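Planning a second arm: questions for Marwa Zerouali

Marwa Zerouali runs the test benches at Trorkcombe, where arms are tried on small food-handling jobs before a customer commits to buying. Aarti Rajput keeps the equipment budget. We spoke to both on 2 Mar 2024 about what a bench costs once the arm itself has been paid for.

Zerouali starts with the table. "People price the arm and the gripper and stop there. Then they find the top they have is too small, or it flexes. We fix each arm to a metal mounting plate, and I want the plate positions agreed before anything is ordered. Moving one later costs us 2 days."

The bench surface is brown paper, marked into squares with blue painter's tape. She considered a printed mat from Hoekstra and turned it down. "A mat is fine if your layout is settled. Ours changes. Paper and tape come out of the consumables line and no one has to sign for them."

Rajput holds back 20 per cent of each bench budget for what she lists as sundries: cables, power strips, adapters, spare fingers. "On the Clulach bench we left that line out and had to ask for another 2,000 pounds in the same quarter. It was all small items. The largest single invoice was 68 pounds."

On grippers, both favour two fingers to begin with. Zavham has quoted for a suction unit, but Zerouali wants the plate and tray work finished first. "Bread and a flat plate will show you most of what is wrong with a finger. If it fails there, I can write a proper specification for the next one." 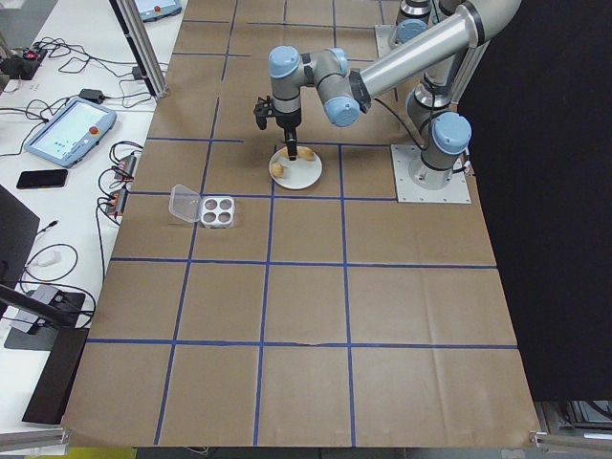 The order for the suction unit will be looked at again at the end of March. Rajput has asked for the quote to show delivery and spares on separate lines, and for the lead time to be given in working days.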